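Small pedal bin on a desk: lid won't stay put

Coralie Whitelaw
02/08/2025

I bought a little cream pedal bin with a silver rim for my craft table, mostly for thread ends and tea bags.

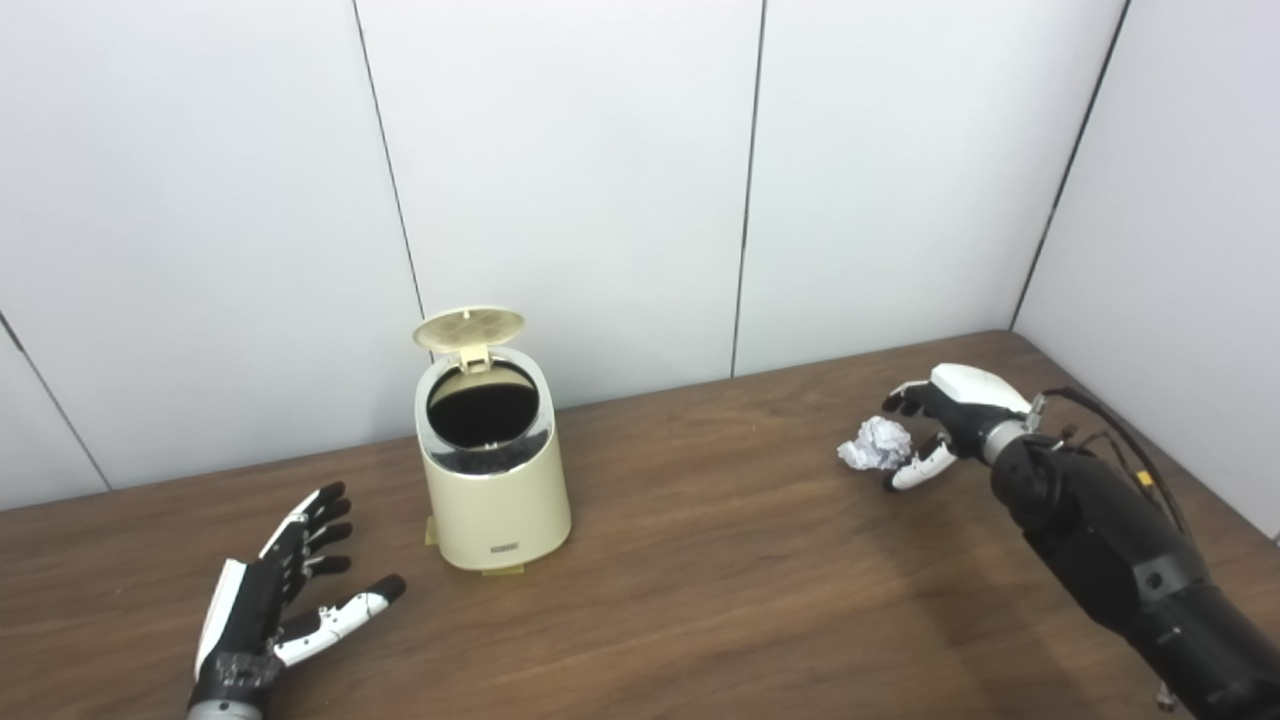
It lives on the tabletop, so I work the pedal with a finger — very dignified. Lately the lid drops when I let go. Is there a trick, or do I just prop it with a ruler?
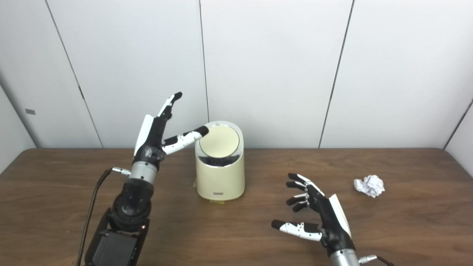
Wilmer Guzmán
Pedal bins are meant to drop shut. Some stay up if you push the lid right back by hand past the upright. Mine does. Check the liner isn't bunched under the hinge.

Dirceu Rangel
Use a mug.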